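Drucken | Per E-Mail senden
So., 25. Februar — Redaktion Merkari

Kapitel 4
Karten ausgeben, zurücknehmen und ablegen

In den vorangegangenen Kapiteln ging es um Schlüssel aus Metall, um Schlüsselbretter und um das Schlüsselbuch. In vielen Häusern sind sie inzwischen durch Karten ersetzt. Für den Empfang ändert sich dadurch weniger, als man zunächst annimmt. Auch eine Karte wird ausgegeben, verloren, vergessen und wieder abgegeben, und auch für sie braucht man einen festen Platz, eine Liste und eine Regel für den Fall, dass beides nicht zusammenpasst.

Das Kapitel behandelt den kleinen Ausgabeplatz: einen Tisch, ein Gerät für die Liste, ein Behältnis für die Karten und eine Sitzgelegenheit. Ausgabeplätze mit Schalter, Glasscheibe und Durchreiche werden erst im nächsten Kapitel besprochen. Als durchgehendes Beispiel dient das Schulungshaus Tronow mit 55 Zimmern. Der Kartenbestand wird dort im November vollständig geprüft, der Rest des Jahres läuft nach der Tagesliste.

Nach dem Durcharbeiten sollten Sie einen Ausgabeplatz einrichten, eine Karte richtig übergeben und eine Ablage nach Nummern oder nach Status führen können.

4.1 Der Platz und seine Teile

Ein Ausgabeplatz wird meist aus dem zusammengestellt, was im Haus schon vorhanden ist. Das ist zulässig, solange drei Dinge gegeben sind. Die Tischfläche muss so groß sein, dass Ablage und Rechner nebeneinander oder hintereinander stehen können. Die Ablage muss von der Seite aus erreichbar sein, von der die Karten gegriffen werden. Der Sitz soll in der Höhe verstellbar sein, denn am selben Platz arbeiten im Laufe der Woche verschiedene Personen.

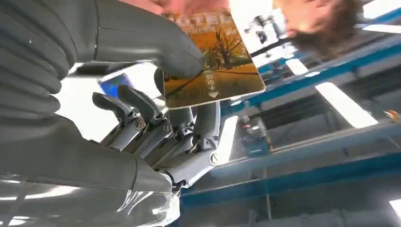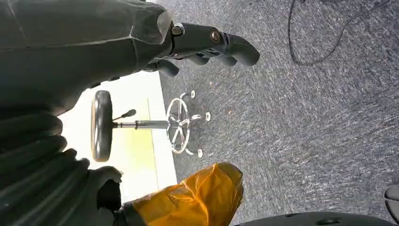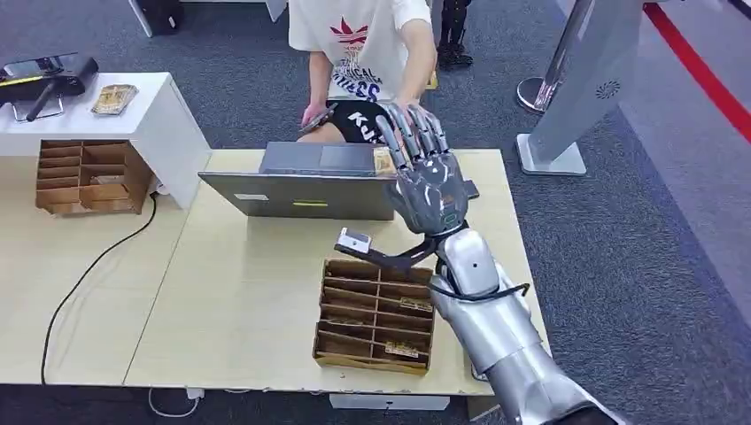

Für die Ablage von Karten gibt es fertige Kästen im Fachhandel, zum Beispiel mit nummerierten Einschüben und Deckel. Sie lohnen sich bei großen Beständen. Für kleine Bestände reicht ein oben offener Kasten aus Wellpappe mit schmalen Fächern in Reihen, wie er im dritten Bild vorn auf dem Tisch steht. Karten, die hochkant in solchen Fächern stecken, lassen sich an der Oberkante fassen, und ein leeres Fach fällt sofort auf. Der Nachteil liegt im Material: Pappe gibt mit der Zeit nach, die Stege werden weich, und die Karten rutschen schräg. Im Haus Tronow wird der Kasten deshalb jedes Jahr nach der Prüfung ersetzt. Beim Sitz genügt ein Rollhocker mit Gasfeder und Fußring, wie ihn das zweite Bild zeigt. Der Hebel unter der Sitzfläche soll sich im Sitzen bedienen lassen.

4.2 Die Übergabe

Eine Karte wird an einer Kante gehalten und so gereicht, dass die andere Seite sie fassen kann. Man lässt erst los, wenn sie auf der anderen Seite sicher gehalten wird. Das klingt selbstverständlich, doch Karten fallen am häufigsten in diesem Augenblick herunter, und zwar gern hinter den Tisch.

Viele Karten tragen auf einer Seite ein Motiv, etwa eine Landschaft oder einen Baum im Herbst wie im ersten Bild. Für die Ausgabe ist das Motiv ohne Bedeutung. Zwei Karten mit gleichem Motiv können zu verschiedenen Türen gehören. Verlassen Sie sich immer auf die Nummer — im Haus Tronow ist sie dreistellig, die Karte 812 etwa öffnet den Geräteraum — und gleichen Sie die Nummer vor der Übergabe mit der Liste ab.

Reihenfolge bei der Ausgabe:
Namen in der Liste suchen.
Karte aus dem Fach nehmen, Nummer vergleichen.
Uhrzeit eintragen.
Karte übergeben.

4.3 Ablage nach Nummer oder nach Status

Bei der Ablage nach Nummer hat jede Karte ihr eigenes Fach. Bei der Ablage nach Status stehen die freien Karten in einer Reihe, die gesperrten in einer zweiten und die noch zu prüfenden in einer dritten. Das erste Verfahren braucht mehr Platz, das zweite mehr Disziplin. Ab einem Bestand von 2.000 Karten kommt nur noch die Ablage nach Nummer in Frage. Wir beginnen mit ihr.

Kontakt | © Merkari Lehrmittel | Nach oben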